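Oil finish on a butcher-block top stays tacky, recoat or strip?

I have a light wood top in joined strips. I put two coats of Skotdale hardwax oil on it in January and it still feels gummy in places. The shop runs at 55 degrees overnight. Do I need to strip it before another coat?
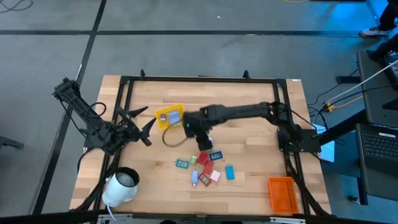 Don't recoat yet. Gummy patches usually mean excess oil was left on the surface. Rub it with mineral spirits and a white pad, wipe dry, then wait 5 days with the heat up. Lay the used rags out flat outdoors; they can self-ignite.

Answer 2
Had the same thing with Lerkatmont oil. Just sand it. I used 200 grit or close to it, came out fine.

Answer 3
Sanding gummy oil clogs the paper. Use a card scraper first. On the next coat, wipe off everything that hasn't soaked in after 30 minutes.
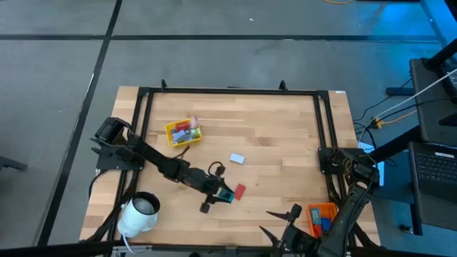 Butcher-block top, narrow strips in pale tan and honey tones

Marked as solved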